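Wokby Planner review: a useful way to shop for an arm before you own one

Posted in April
Reviewed by Felicidad Padilla

I run purchasing for Panganiban, a small company that tests household goods for importers. We handle toasters, kettles, jars, that kind of thing. Last year we decided to buy one robot arm for the tabletop handling work, and the quotes we got back were so different from each other that I couldn't compare them. One included the mount and the software, one included neither, and one listed a service plan I never asked for.

Wokby Planner is a program that lets you load an arm into a simulated room and try it at your own kind of job before you sign for the hardware. We paid for a six-month license. These are my notes from 9 weeks of using it, mostly from the point of view of the person who has to fill in the budget sheet.

Setup

Installation took a morning on the office desktop. The program wants a decent graphics card and says so plainly at the start. Loading the arm models was simple for the two makers we were considering, Mulmont and Starano. A third had no model in the library, and building our own was more work than I was willing to pay for, so that one dropped off our list.

The room library is fair. You get workbenches, shelving, a few kitchens and a few dining rooms. We wanted a test room that looked more like a home than a factory, and there was enough to choose from. Adding objects is drag and drop. Saving a layout so that you can bring it back exactly the same is done from a menu called Sets, and I would have put that button somewhere easier to find.

What it's good for

Reach was the first thing we checked. On paper both arms could cover our table. In the program, one of them got to the back corners only with the arm stretched nearly straight, and at that point it had trouble coming down on anything from above. We would have found that out after delivery otherwise, and the fix would have been a second mount.

Clutter was the second thing. A clear table tells you very little. We ran each arm with a crowded tabletop, 40 tries per layout, and wrote down every bump. Tall, thin items caused most of the trouble. Small boxes close to the end of the arm came next.
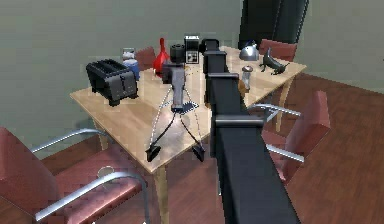
One of our crowded layouts, with the arm out over the table between the toaster and the kettle.

The third use was one I hadn't planned on. Because the layouts are saved, I could send the same one to both sellers and ask each to quote for that job and no other. The second round of quotes came back in a form I could lay side by side. That alone covered the license as far as I'm concerned.

What it's not good for

Don't use it to estimate speed. Our trial with a real arm at the Mulmont showroom ran slower than the program said it would, and the people there told us to expect that. Grip is also simplified. Shiny and rounded items behave too well on screen, so I left extra money in the budget for fingertips.

The picture is on the blocky side unless you turn the quality up, and then everything slows down. It didn't affect our decisions. If you plan to show the results to management, set aside time to redo the views at the higher setting.

The cost report is weak. It totals the arm, mount and controller, and leaves out training, floor work, guarding and spare parts. I kept my own spreadsheet the whole time.

Support

I wrote to them 4 times. Three answers came the next working day and were clear. The fourth, a question about moving the license to another computer, took two weeks.

Should you buy it?

If you are buying one arm for a simple job and the seller will lend you a unit, skip it and take the loan. If you are choosing between makers, or your table will be as crowded as ours, the six-month license is enough. I wouldn't pay for the full year. We had our answer well before the end, ordered the Starano, and let the license run out.

Score: 6 out of 9 on our office scale, the same one we use for kettles.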